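18 June 2022
By Jytte Þórarinsdóttir and Jordan Blackburn

3.2 Open baskets as holding places

Of the 40 homes in the Pickering sample, 21 kept at least one open basket on a table or counter. Residents used these baskets for things that had no fixed place of their own: mail, chargers, keys, a single glove. We call them holding places. They differ from drawers and cupboards in that the contents stay in partial view and can be reached with one hand.

Residents rarely chose where the basket would go. Most told us it had been set down once, often on moving day, and other things were then arranged to suit it. Small electronic devices tended to stay toward the back of the table, near the wall, while the front was kept free for eating or paperwork. Figure 4 shows a slotted plastic basket and a small cube-shaped device on a wood-grain tabletop.

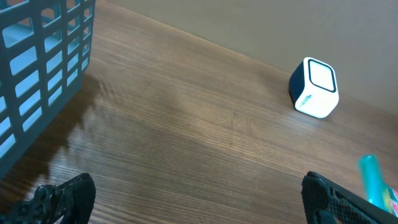

Figure 4. Basket and small device on a table.

How often were the baskets emptied? Most residents emptied theirs only when it was full or when guests were expected, and the usual gap between the two was around 20 days.

Emptying was seldom complete. In the May interviews, residents described taking out what they needed, throwing away old paper and putting the rest back. One man in the Drorlow building said he had moved the same set of batteries in and out of his basket for two years — he did not know whether they still worked. We recorded 125 items that went back into a basket after a tidying session, and chargers and loose cables made up the largest group.

The type of wall mattered less than we had expected. Residents with slotted baskets said they could check the contents from a chair, but they lost small things such as coins and screws through the openings. Several had lined the bottom with a dish towel or folded paper. Those with solid baskets reported fewer losses and more forgotten items. Tables that also served as desks are treated separately in Section 3.3.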